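Gedus opens its kitchen practice service to small teams

Those of you who came to our open evening in September will remember Lurdes Barros standing at the back with a laptop, running a robot through a kitchen over and over until the battery gave out. Well, the thing she was showing has grown up a bit since then, and we are very pleased to say that Gedus is now something you can sign up for, even if your whole robotics department is two people and a shelf of spare parts.

For anyone new to the list, Gedus is a library of simulated homes, mostly kitchens, that you load your own robot model into. You pick a layout, pick a task, and let your software have a go at it as many times as you like (and it will be many times, trust us). There are 238 kitchen layouts in the library as of this issue, with islands in different spots, different floors and counters, and appliances moved around between them, so that your robot doesn't simply learn one room by heart. Matilde Mota and Zihan Hao have spent most of the winter on the doors and drawers, which sounds like a small job until you have tried to make a hinge behave properly at every angle. Zihan says he now notices hinges at other people's houses and has had to be asked to stop.

The standard plan is $598 a year and covers 6 seats, which we settled on after hearing from several of you that five was always one too few. It comes with the full layout library, the task editor, and 40 hours of rendering time on our machines each month. If you already have a decent graphics card, you can run everything on your own computer and hardly touch those hours at all. Fonimport is handling the billing and the sign-up forms for us this year, so please don't be alarmed when their name turns up on your receipt.

We asked our friends at Drirdale to try it before we opened the doors, and Nahom Berhe was kind enough to write up his impressions at some length. He liked the variety of layouts and the way a task can be restarted from any point. He was less happy with the task editor, which he found slow to load and a little fussy about file names — a fair complaint, and Matilde is working on it now. He also wished for more cluttered countertops, more like the ones in his own home, with mail and mugs and a bag of onions on them. We have put that on the list for the next release.

The layout we would suggest starting with is Escobar. It has two islands and a good stretch of tile between them, so there is plenty of driving around before you get to any handling, and the refrigerator makes a nice first exercise in getting a robot near a door without bumping it. 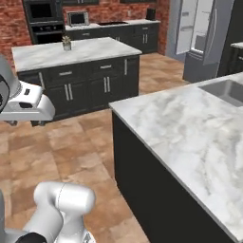

The Escobar layout in Gedus, with the refrigerator door open.

If you would like a walk-through before you commit, Lurdes Vieira is hosting short video sessions for subscribers to this newsletter. Just reply to this email, tell her which robot model you are working with, and she will find you a time. Sign-ups received by 17 Apr 2025 get a second month of rendering hours added to the first, and existing trial accounts will carry over with all their saved tasks in place.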